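Collecting demonstrations on the two-arm cell: FAQ
Reading time: 2 min
Filed under: Robot Learning / Lab Practice

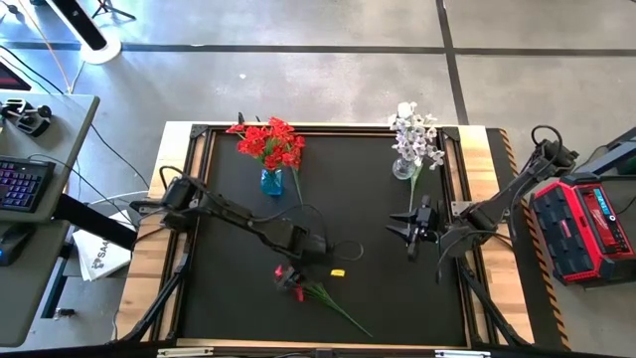 What counts as one example?
One complete attempt, from both arms at rest to both arms at rest. The Dellitz task set currently holds 1,256 accepted examples; the target is 2,000. In the flower task a single stem lies on the black surface between two vases, and its angle must be changed before each attempt.

Do failed attempts count?
They are kept — but in a separate folder, marked with the cause.

Can I change operators partway through?
Only between examples. Enter the new initials first.

When is the next release?
July.

Comments (2)

okoth_r: Does the 1,676 in the log include failures?

Shoshana Holloway: Yes, it is every attempt recorded. Accepted ones are listed separately.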